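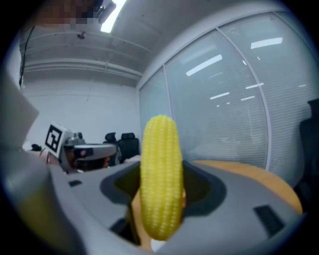
The last full-time seed grower in Fladow keeps her stock in a former school cloakroom. The pegs are still on the wall, and from each one hangs a cotton bag with a paper label. Mechthild Gruber took over the collection when the village co-operative closed, and she now looks after 377 named varieties of beans, squash, tomatoes and maize.

"People think of it as a hobby," she says. "It was one for a while. Then the orders started."

Most of the orders are for maize. For years it was a crop that gardeners in the hills left alone. The summers were short and the nights cold, and the plants that did come up were usually flattened by wind before the cobs filled. What grew well was fodder maize, sown by the field and cut green for cattle.

The variety that changed this is called Dulov. It is a low plant, seldom higher than a man's chest, and it ripens early enough to be picked before the first frosts. Gruber was given a handful of seed by a cousin and grew it for four seasons before she offered it to anyone else. She wanted to be sure it came true.

Keeping a maize variety true is harder than keeping a bean. Beans mostly pollinate themselves. Maize pollen travels on the wind, and a field of fodder maize on the next farm can spoil a whole year's seed. Gruber sows Dulov in a walled plot behind the church, 14 days ahead of her neighbours, and ties paper bags over the best ears before the silks show. She pollinates those by hand in the mornings.

She also needs numbers. Seed saved from a few plants soon grows weak, so she never takes it from fewer than 50, even in a poor year. In a very poor year she takes none and sells what is left in the bags.

Severin Bühler farms the land on the other side of the wall. He used to sow his fodder crop right up to the boundary, and the two of them argued over it more than once. In February he came round with a map and offered to put the nearest strip down to oats. He had tasted the maize by then — his daughter had bought a bag at the market in Tarnura.

"I am not sentimental about it," Bühler says. "Oats pay well enough, and I like to eat."

The two of them are now trying a second maize, Nishad, on a corner of his land. It is a flour type with a hard, pale grain, meant for drying and grinding. Bühler has an old stone mill in his barn and would like to use it again. Gruber is less certain. The trial rows came up unevenly, and crows took part of the first sowing.

She sends her seed out in plain envelopes with the sowing depth written on the back by hand. The price covers the postage and a little more. Customers are asked to return some seed if the crop does well, and a fair number do. Their parcels go into a chest freezer for several days to kill weevils, then on to a peg with a new label.

The list for next spring will be printed in October.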